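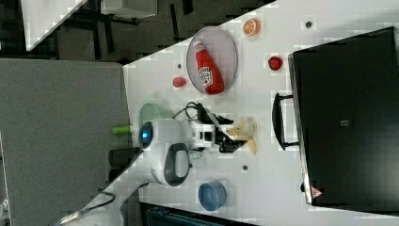 A kitchen table holds several kinds of things at once. Some hold food, some heat food, and some are food. This page explains how a few of them work. It belongs to the Kuddale home science pages and was written by Kalevi Vuorinen for readers who are old enough to use a table knife and not yet old enough to use an oven alone.

## Ketchup: a liquid that waits

Ketchup is made from tomatoes, vinegar, sugar, salt and spices. The tomatoes are cooked and pressed through a sieve, so the skins and seeds stay behind. What passes through is a mixture of water and very small bits of tomato.

Those small bits are the reason ketchup behaves strangely. Water flows as soon as you tip the glass. Ketchup can sit in a tipped bottle and do nothing. The bits of tomato press and catch on each other and form a weak net, with the water held inside it. Gravity pulls on the net but may not pull hard enough to break it.

Shaking or squeezing adds force. The net breaks into smaller pieces, the pieces slide past each other, and the ketchup becomes thinner. Scientists call this **shear thinning**. "Shear" is a push that makes one layer slide over another. When the pushing ends, the ketchup thickens again, so a spoonful on a plate stays in a heap and does not run to the rim.

Other shear-thinning materials in the house include:

- mayonnaise
- toothpaste
- many wall paints

Honey is different. It is thick, but it keeps flowing slowly without being shaken. A liquid can be thick without being shear thinning.

**The position of the bottle.** Ketchup moves toward the lowest part of the bottle, given time. If the bottle stands on its cap, the ketchup collects at the cap. If it stands on its base, it collects at the base. If it lies down, the ketchup spreads along one side, and the air moves to the other.

## The toaster oven: a small hot box

A toaster oven is a metal box with a door. Inside are heating elements, usually long thin rods. Electricity goes through each rod and has difficulty getting through. The technical word for this difficulty is **resistance**. Resistance turns electrical energy into heat, and a rod that is hot enough glows.
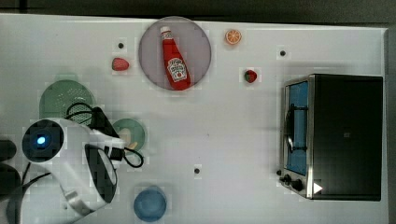
*The oven from above. The knobs and the glass door are on the front, facing left.*

Heat reaches the food in three ways.

1. **Radiation.** The rods send out infrared waves, which travel in straight lines. They heat the surface of the bread directly. You feel infrared waves when you stand in sunshine.
2. **Convection.** The air in the box becomes hot and moves. Hot air rises, cooler air sinks, and the moving air carries heat to all sides of the food.
3. **Conduction.** The rack or tray becomes hot and passes heat to whatever touches it.

A toaster oven has a smaller space inside than a full-size oven, so there is less air and less metal to heat. It is ready sooner. The disadvantage is that the food is close to the rods, and the top of a tall loaf can burn while the middle is still pale.

The knobs on a toaster oven control different things, depending on the model. One commonly sets the temperature. Another may be a timer, or may choose which rods are switched on. The door is often glass so that the cook can look in without letting hot air out. The handle is held away from the glass on short posts, leaving a gap for fingers. The air in the gap slows the heat down. A handle can still get hot, and the top of the oven gets hot too.

### What happens to a slice of bread

Bread contains water. At sea level, water boils at 100 degrees Celsius. While the surface of the bread is wet, much of the heat is used to turn this water into steam, and the surface stays near the boiling point. After the surface has dried, it can become much hotter, even in an oven set to only 200 degrees. Sugars and proteins in the bread then react with each other and make brown substances with a strong smell. This is the **Maillard reaction**. It also happens on roasted meat and in the crust of a pie.

Five minutes is enough for many slices. Thick bread needs longer - so does bread from the freezer, which contains ice that must melt first.

## Plates, bowls and mugs

A plate is nearly flat. It gives solid food plenty of room, and a knife can reach all of it from the side. Many plates have a raised rim, which stops small amounts of sauce from leaving. A rim works on ketchup and gravy. It does not work on soup in any useful quantity.
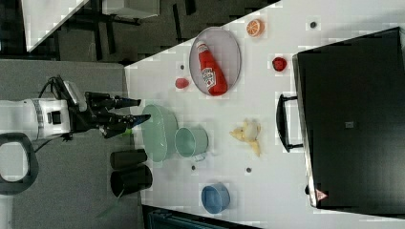
Bowls have high sides because liquids take the shape of their container and push outward on it. The deeper the liquid, the harder it pushes near the bottom. Not all bowls are round. The pale green one is oval, with a smooth and glossy inside, and a smooth surface is easy to clean because there are few tiny pits for food to stick in. The mug next to it is a similar green and has a small curved handle. A mug needs the handle more than the bowl does, as it is lifted to the mouth when full of something hot. Only the two ends of the handle join the mug, so heat has a narrow path to follow before it gets to your hand.

## Try it: the net in the ketchup

You need ketchup, water, two teaspoons, a plate with a rim and an adult's permission.

1. Put one teaspoon of ketchup near one side of the plate.
2. Put one teaspoon of water near the other side.
3. Wait one minute. Look at the shape of each from the side.
4. Lift one edge of the plate slowly. Note which moves first.
5. Put the plate flat again and stir the ketchup quickly for ten seconds, then stop. Tilt the plate and compare.

Write down the results in a table with one column for water and one for ketchup. Older ketchup sometimes has a little clear liquid on top. This is water that has escaped from the net, and stirring mixes it back in.

## Words used on this page

**Conduction:** heat passing through things that touch.

**Convection:** heat carried by moving air or liquid.

**Infrared:** waves that carry heat and cannot be seen.

**Resistance:** how hard it is for electricity to pass through something.

**Shear thinning:** becoming runnier when stirred, shaken or squeezed.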